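Brarkomine Automation
Home > Hands and wrists > Watov two-arm desk kit > Known faults

Watov two-arm desk kit – wrist, multi-finger hand, head camera mount
Part no. 1169
Status: on sale, with a fault notice. Read the whole page before you order or power up.

Quick version for people already running one. If the arm stops with fault 404 while the fingers are closed, DO NOT clear it from the tablet. Clearing it from the tablet re-homes the wrist before the fingers open. On the bench in Widmer it drove the hand sideways into a divider with a book still in it, and bent the divider. Hubert Reisinger had his hand on the organizer at the time. Bruised knuckle, no worse, but we're treating it as a safety matter and so should you.

What the kit is for: picking up books, notebooks and paper from a desk and filing them upright in a slotted desktop organizer. Two surfaces at slightly different heights are fine, side by side or in an L. Teach both heights. Don't let it guess the second one from the first. 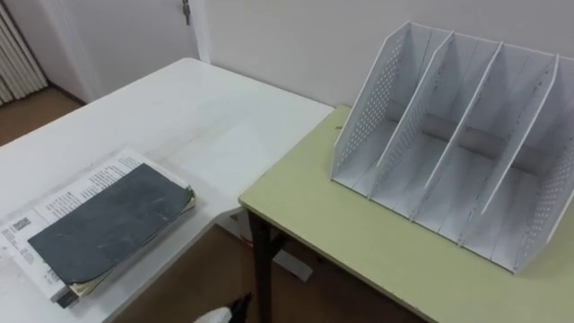

What goes wrong. The wrist reads its own position fine over an open desk. Close to a thin upright panel the side-load limit trips early, and software 3 logs it as 404 (position lost) when the position isn't lost at all. The arm halts where it is. So far so good, a halt is a halt. Trouble is the recovery routine, which believes the 404 and goes looking for home by the shortest path. Shortest path doesn't know about the panels.

Happens with:
– software 3, all builds before the May one
– thick paperbacks more than thin notebooks
– organizers with slanted panels
– either arm, though we've logged it more on the right

Haven't seen it with flat trays. Haven't seen it with the two-finger gripper either, but that one's sold separately and has its own page.

Grip settings. Factory default is too firm for soft covers. Drop it to 6 on the tablet slider. A book held hard at the bottom corner wants to swing, the swing is side load, and side load is what trips the fault. Take it nearer the middle of the cover if your pick point allows.

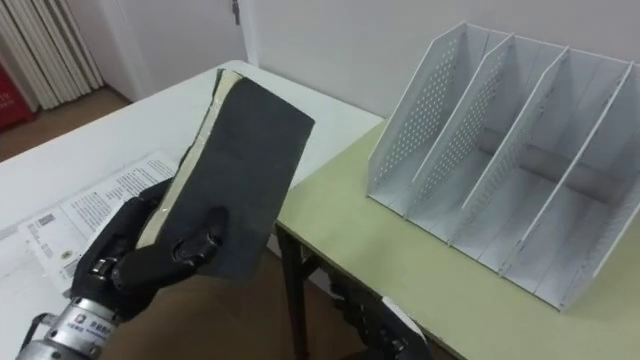

Second hand should be parked low, below the table edge and out of the work. There's a parked pose in the menu under Poses > Rest. Use it. Valentin Trummer ran the bench for a week with the idle hand free and got two halts from the arms reading each other, different code, same bad recovery.

Safe recovery after a 404, until you've loaded the May build:

1. Red stop button. Not the tablet.
2. Stand clear of both arms and keep fingers out of the organizer slots, the dividers are thin and they pinch.
3. Support the book if you can reach it from the open side. If you can't, let it fall.
4. Turn the release key on the wrist collar. Fingers go slack within a couple of seconds.
5. Back the arm straight up by hand, well past the top of the tallest panel, before moving it sidways.
6. Power on, choose Home from Clear, then re-teach the slot.

Skipped step 5? Start again from step 1.
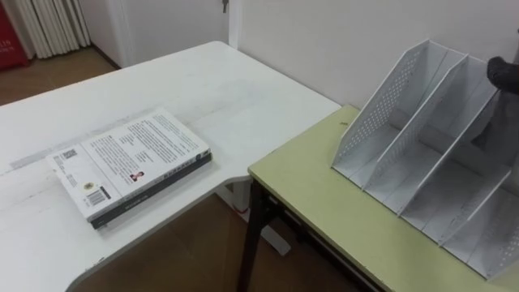
Placement. Leave room behind the organizer if the arm comes in from the back or over the top. Up against a wall is allowed but the approach has to be from above, and slower: set travel to Careful in the last part of the move. Fix the organizer down. Clamp, tape, whatever suits your table. A light one slides when it's nudged and then every taught slot is out.

Covers: barcodes and small print don't bother the head camera. Gloss does a bit under strong light. Turn the exposure down one notch and try again.

What we're doing about it. May build splits the side-load trip from 404 and opens the fingers only when you tell it to, before any homing. Free for every kit sold. Kits shipped before it need the update loaded by cable, the wireless update stalls partway on the older wrist board. We are chasing that one too.
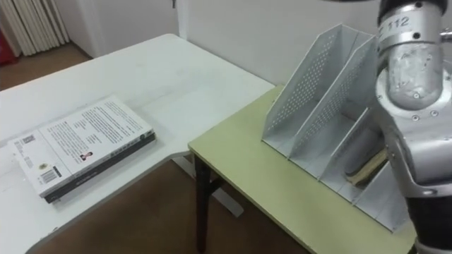

3 min read

Swap-out. If your kit has already hit something at speed, don't just update it. Check the wrist for play: power off, hold the forearm, rock the hand. Any click, send it back. Scuffs on the housing are cosmetic and not covered. Return freight within Canada is on us, pick-ups go out Tuesday mornings.

Roso organizers – we stopped bundling these with the kit while we sort the panel spacing. Existing ones are OK to use with the steps above. Bent dividers replaced at no charge, tell us which one counting from the left.

In the box: two arms with wrists and hands, head mount, tablet, release key (spare taped inside the lid), stop button on a long lead, clamps. Organizer not included. Tables not included, people do ask.

To report a halt, send the log file plus what was in the hand and which slot it was headed for. Mark it attention Valentin Trummer. Injuries, even minor ones, go by phone the same day please, number's at the top of your packing slip.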